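Home Entries Workshop Weather Log Contact

November, evening

Barometer fell through the afternoon and has leveled off. Outside temperature at the north wall dropped after four. The stove was lit at lunch and has been left on the low setting.

Spent the day on the humidity problem in the back room, where the paper is kept. The hygrometer read 54 percent this morning with the door shut and the vent half open. I had set the vent in October on the assumption that outside air would be drier than inside air by now. On cold days it is. On days like today, with fog sitting in the valley until noon, it brings in more water than it takes out. I closed the vent at 9:20 and noted the reading every half hour. It moved down one point before lunch and then stopped.

The second hygrometer, the old Rainer with the brass ring, disagrees with the first. I ran the salt test on both. Table salt made into a wet paste, in a bottle cap, sealed in a jar with the instrument, left overnight and read in the morning without opening the lid. The correct value is 75 percent. The newer one read 74. The Rainer read 70, so it gets a correction of plus 5 at that point on the scale. I do not know that the error is the same at the lower end and will not assume it. A test with magnesium chloride would give a point near 33 percent. Ordered a small bag.

The paper itself looks sound. The parcel from Casinau has been in the room three weeks and the top sheets have stopped curling. The bottom of the stack still has a slight wave along the short edge. I turned the stack over, put the boards back on, and moved the weight to the center. Earlier I had the weight toward the spine side, which was a mistake.

Weighed the test sheet at 10:00 and again at 4:00. No change the scale can show. The scale reads to a tenth of a gram and the sheet would need to take up a fair amount of water before that digit moved. Next time I will weigh ten sheets together.

Wrote to Vuvevo about the replacement gasket for the cabinet door. Their part list gives two numbers for it, 1514 and 1741, with the same dimensions and different prices. I asked what the difference is. The present gasket has taken a set along the hinge side and a strip of thin paper pulls out with no drag at all. On the latch side it grips. I could shim the hinges, but the door is already close to the frame at the top and would bind.

In the meantime I put a bead of wax along the worn section. It is a poor seal and will collect dust. Good enough for a month.

The silica gel needed drying. Two hours in the oven at 250 Fahrenheit, spread thin on a tray, then straight into a jar while warm. The indicator beads came back to full color except for a few at the edge of the tray, which went in again. One load treats the small cabinet only. Treating the room this way would be a waste of fuel.
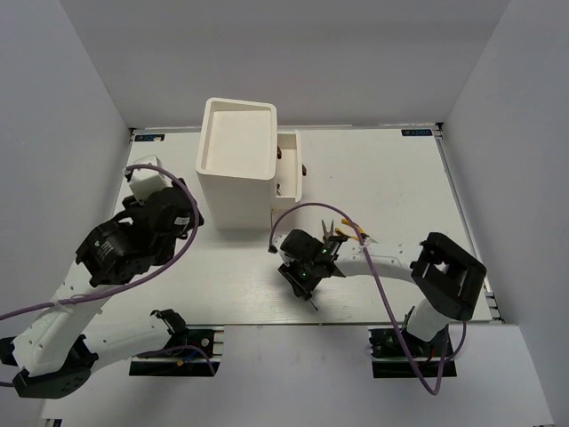
T. Hämmerli

Read the rest of the Clornuvel booklet on paper storage after supper. The chapter on adhesives is better than the chapter on climate. It recommends holding a fixed humidity all year, which in an unheated room means running a machine day and night. I would accept a slow drift between seasons. What damages the sheets is the fast swing, when the stove is lit in the next room and the door is left open. Between seven and nine last night the reading fell six points for that reason. The door now has a spring on it.

The spring is too strong. It shuts the door hard enough to rattle the jars. Will move the anchor screw inward tomorrow, which shortens the lever and should take out most of the force.

Also to do: label the jars with the drying date. Clean the salt residue off the Rainer's back plate before it starts on the brass. Find the thin felt for the shelf fronts. Check the downspout at the northeast corner, where the wall was damp to the touch at floor level and dry at knee height. If that is the source, then the vent has very little to do with it and I have spent the day on the wrong end of the problem.

Last reading at 9:45 p.m., 52 percent on the newer instrument, 48 on the Rainer before correction. Vent closed, stove low. Fog again by the look of the yard light.

Recent entries
Downspout brackets, second attempt
Flattening boards: maple against beech
Salt test notes
First frost, north wall
The stove door rope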